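Home Journal Issues Authors Submit

3.2 Light-coloured furniture in small rented homes

The tenants' survey covered 200 households in Tevwood, divided between two estates built by the same housing association. Households were asked which items they had bought new, which had come with the tenancy and which had been passed on by relatives. Storage furniture was the group most often bought new, and white was the finish most often chosen.

Tenants linked this choice to the size of their rooms. Many held that white units made a narrow bedroom feel wider, and several said that a pale finish was easier to match when a second piece was bought later. Price was mentioned less often than expected — a point already raised by Ibrahim in an earlier study of Zisar.
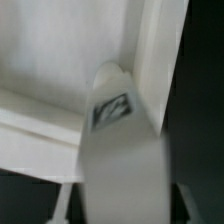
Figure 2. White storage furniture seen from a low angle, with the underside and inner corner visible.

Ease of cleaning gave a more mixed picture. Older tenants tended to regard white surfaces as hard to keep, while families with young children valued being able to see marks and wipe them away. The three questions on cleaning were therefore analysed separately from those on appearance. Answers differed little between the two estates, although tenants on the Himex estate, where bedrooms are smaller, were more likely to place storage against an outside wall. The effect of this on damp is discussed in Section 4.

Contact the editors | Copyright the authors | Back to top

Comments

Was the age of the tenancy recorded? It would affect how much was bought new.

A useful section. The same preference appears in our own student lettings, though price matters far more there.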